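消費と調査の基礎 > 第2部 数字の出どころ

目次 前の章 次の章 用語集 索引

第5章 色は人を動かすか

色について書かれた本を開くと、たいてい最初の数ページで断定に出会う。赤は食欲をそそる。青は信頼を生む。黄色は注意を引き、緑は心を休める。書き手は心理学者のこともあれば、内装の専門家や販売促進の担当者のこともあるが、文の形は驚くほど似ている。主語が色で、述語が人間の反応であり、そのあいだに条件が何も書かれていない。

この章では、そうした文をどう読むかを扱う。結論を先に言えば、筆者は色が人に何の影響も与えないとは考えていない。信号機の赤で止まらない人はいないし、熟れていないバナナと熟れたバナナは色で見分けられる。ただ、そこから「店の壁を赤くすれば売上が伸びる」までには長い距離がある。途中の橋がどこに架かっているのか、あるいは架かっていないのかを、一つずつ確かめていきたい。

題材にはピンクを選んだ。この色には通説が多く、しかも互いに食い違う。心を鎮める色だとも、気分を浮き立たせる色だとも言われる。女の子の色だとされ、その一方で昔は男の子の色だったとも言われる。四つとも同じ棚の本に載っている。
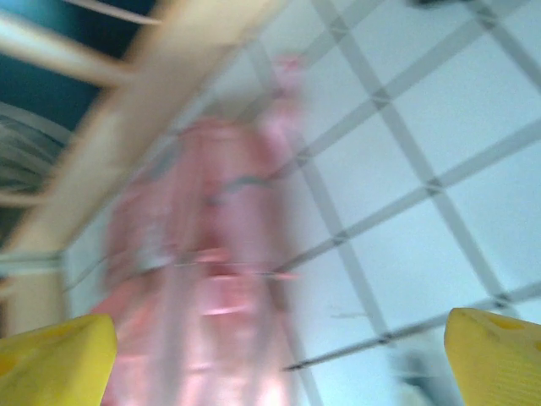 図5-1 ピンク色の品物

5.1 「鎮める色」という話

ピンクについて最も広く流布しているのは、部屋の壁をこの色に塗ると中にいる人がおとなしくなる、という話だろう。留置施設の壁を塗り替えたら暴力が減った、という筋書きで語られることが多い。話としてはよくできている。塗料は安く、効果は劇的で、登場人物の説明もいらない。

では、塗り替えの前後で変わったのは壁の色だけだったのか。壁を塗り替えるときには、ふつう部屋を掃除する。壊れた備品も直すかもしれない。職員は新しい試みが始まったことを知っており、記録の付け方も変わりうる。そもそも塗り替えに踏み切るのは、騒ぎが特に多かった時期の直後ではないか。そうだとすれば、何もしなくても件数は下がっていた可能性がある。極端な値のあとには平均に近い値が来やすい。これは第3章で見た「平均への回帰」であり、色とは関係がない。

のちに条件をそろえて行われた検証では、期待された鎮静効果が確認できなかったという報告がある。しかし一般向けの本に引かれるのは、圧倒的に最初の話のほうだ。効果がなかったという報告は見出しになりにくく、講演の導入にも使いにくい。

読者には、ここで一度立ち止まってほしい。ある主張を三冊の本で読んだとき、それは三つの証拠だろうか。三冊が同じ一つの出典をたどっているなら、証拠は一つである。出典の欄に別の一般書が挙がっていて、その一般書にはさらに別の一般書が挙がっている、という例は珍しくない。

5.2 売り場の数字

次に、商業の場で使われる数字を見る。学用品やかばんの業界では、色別の売れ行きが毎年のように話題になり、二月ごろから新学期に向けた記事が増える。

かばんを扱うブレスト（Bresto）という会社の販売資料を例にとろう。資料には「淡いピンクは通学用リュックで最も選ばれている色」とあり、その脇に棒グラフが添えられている。グラフの縦軸には目盛りがない。注を探すと、小さな字で「当社店頭調べ、46名」と書かれていた。

46名という人数がただちに悪いわけではない。丁寧に選ばれた46名から学べることは多い。問題は、この46名が誰なのか書かれていないことだ。店に来た人なのか、買った人なのか。子ども本人が答えたのか、付き添いの大人が答えたのか。店に並んでいた色は何色で、それぞれ何個ずつ置かれていたのか。
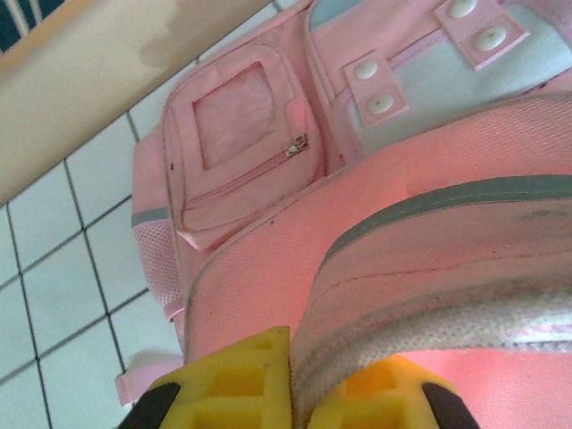 最後の点は見落とされやすい。仮に棚の半分がピンクで、残りの半分を五つの色が分け合っていたとすれば、客が目をつぶって選んでもピンクが一位になる。そして翌年、店は「最も選ばれた色」を多めに仕入れる。すると棚のピンクはさらに増え、一位はますます揺るがなくなる。この循環の中で測られているのは、客の好みと仕入れ担当者の予想が混ざったものであり、どちらがどれだけ効いているのかは、売上の数字をいくら眺めても分からない。

分けるには、棚のほうを動かすしかない。各色を同数にそろえた店と、従来どおりの店を用意し、どちらをどの店に割り当てるかをくじで決める。費用も手間もかかるうえ、結果が「差は見られなかった」に終わることも覚悟しなければならない。企業がこれをやりたがらない理由は理解できる。理解できるからといって、やらなかった場合の数字を信用する義務は生じない。

もう一つ、価格の問題がある。同じ型のかばんでも、色によって値段が違うことがある。割引の時期も違う。ある色だけ1000円引きで並んでいた週の売上を、年間の「人気色」の集計に混ぜれば、そこで数えられた好みの一部は値引きへの反応である。集計表に価格の列がなければ、読者はこれを確かめられない。

5.3 「好き」と答えること

売上がだめなら直接たずねればよい、という考えもある。質問紙に色見本を並べ、好きなものに丸をつけてもらう。簡単で安上がりなため、学生の調査実習でもよく選ばれる方法だ。

筆者の知るかぎり、この方法で得られた結果の多くは、次の三つの疑いを晴らしていない。

まず、色見本と品物は別のものである。紙の上の小さな四角を好む人が、同じ色の冷蔵庫を買うとはかぎらない。好きな色は青だと答えた人に青い白米を出せば、おそらく箸は進まない。色の好みは何の色かという問いから切り離しにくく、切り離して測った値は、切り離した状態についてしか語らない。

次に、答える側は場を読む。教室で手を挙げさせれば、隣の子の手が目に入る。家で親がたずねれば、親がどの答えを喜ぶかを子どもは知っている。回答者が正直であっても、この影響は残る。

そして、同じ言葉が同じ色を指しているとはかぎらない。「ピンク」と呼ばれる範囲は広く、桜の花びらも、蛍光ペンも、くすんだ煉瓦に近い色もそこに入る。照明が変われば同じ布でも違って見えるし、画面で見た色と手に取った色の食い違いは、通信販売の苦情の定番になっている。調査票に「ピンク」とだけ書いて集計した数字が、どの色について何を言っているのか、筆者には分からない。

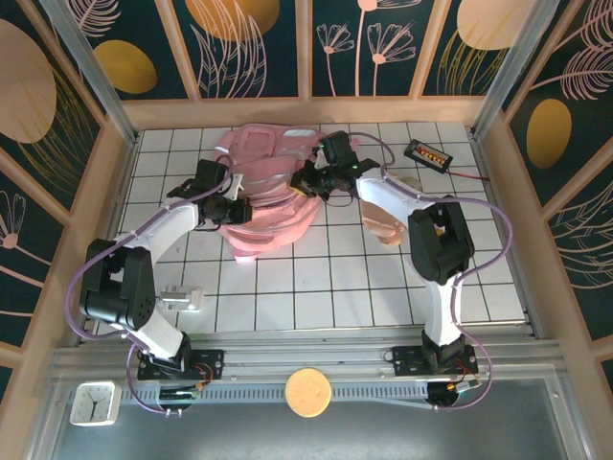 ルヴォフ（Lovov）という調査会社の報告書は、この三つのうち最後の一つにだけは対処していた。実物の布片を使い、同じ照明のもとで見せている。ここは評価してよい。ところが報告書の要約では、布片への回答が「消費者の色彩志向」に化け、さらに表紙では「次に来る色」という予測になっていた。測ったものは本文から表紙へ進むあいだに二度も入れ替わっており、その二度とも、読者への断りはない。

報告書を読むときは、表紙から本文へではなく、付録から表紙へと逆に読むことを勧める。質問文を読み、回答者の集め方を読み、それから表を見る。要約は最後でよい。表を見た段階で自分なりの要約を書き、会社の要約と見比べると、どこで話が大きくなったかがはっきりする。

5.4 「昔は逆だった」という話

ピンクは女の子の色だという通念に対して、昔は逆だったのだ、という反論がよく持ち出される。かつてはピンクが男児、青が女児の色とされ、ある時期に入れ替わったのだという。色と性別の結びつきが自然なものではないことを示す例として、これは授業でも人気がある。

筆者も、その結びつきを生まれつきのものと見る根拠は乏しいと考える。だが、賛成したい結論に向かう議論ほど、検査が甘くなる。

古い商業誌や新聞に、男児にはピンクをと勧める文章が残っているのは確かである。一方で、同じ時期に逆の組み合わせを勧める文章もある。すると、資料から言えるのは「かつては一貫していなかった」ということまでで、「逆だった」はその先へ踏み出している。加えて、商業誌の助言は人々が何を着せていたかの記録ではない。今日の雑誌が勧める暮らし方を、後世の歴史家が私たちの実際の生活だと受け取ったら、私たちは困惑するだろう。

「入れ替わった」という語りには、きれいな対称形という魅力がある。証拠のほうはもっと散らかっている。
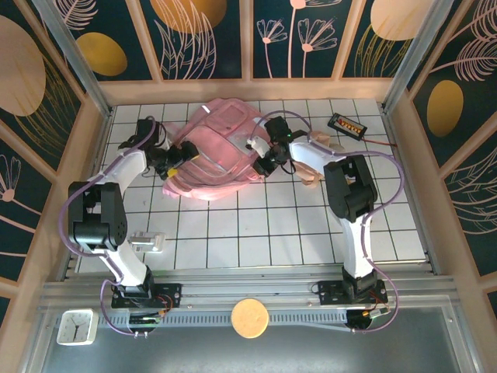 カルメラ・ルッジェーロは本章の草稿に対し、著者は疑うことに忙しすぎて、疑ったあとにどうするかを書いていない、と手紙で指摘してきた。売り場の担当者は来月の仕入れを決めなければならず、くじ引きの実験を待ってはいられない、目盛りのないグラフでも何もないよりはましではないか、というのである。手紙はさらに、前の年の売上をそのまま引き継ぐだけでも大きな外れは避けられるし、多くの店は実際にそうして長く商売を続けてきた、と続いていた。

もっともな指摘であり、半分は受け入れる。限られた情報で決めなければならない場面はあるし、去年と同じにするという判断には実績がある。しかし目盛りのないグラフが何もないよりましかどうかは疑わしい。何もなければ、担当者は自分が知らないことを自覚したまま決める。グラフがあれば、知っているつもりで決める。外れたときに前者は少なめに仕入れておいたかもしれず、後者はおそらく多めに仕入れている。

小規模な雑貨店スー（Su）のやり方は、この点で参考になる。新しい色を入れるとき、最初は各色30個ずつと決め、売り切れた日を色ごとに帳面につける。値引きをした日には印をつける。これは実験と呼べるほどのものではなく、天候も季節も混ざり込む。それでも、棚の偏りと値引きという二つの混乱のもとは、少なくとも記録の上で見えるようになっている。この帳面からどこまで言えてどこから言えないかは、5.7節で改めて取り上げる。

5.5 本章で使う用語

交絡　調べたい要因と一緒に別の要因が動いてしまい、どちらの効果か区別できなくなること。壁の色と清掃、品物の色と値引きの関係がこれにあたる。

選択の偏り　調べた人や品物が、語りたい対象の全体を代表していないこと。人数を増やしても、選び方が同じなら偏りは消えない。

出版の偏り　効果が見られたという結果のほうが、見られなかったという結果より世に出やすいこと。

測定の妥当性　測ったつもりのものを測れているかどうか。布片への回答で「次に来る色」を語る場合に問われる。

次節では、文具会社スクネル（Skunell）が包装の色を変えた際の売上記録を使い、交絡のもとを一つずつ書き出す作業に入る。記録の表は章末に収めた。先に表だけを見て、色の変更以外に売上を動かしえたものを余白に書き留めてから読み進めること。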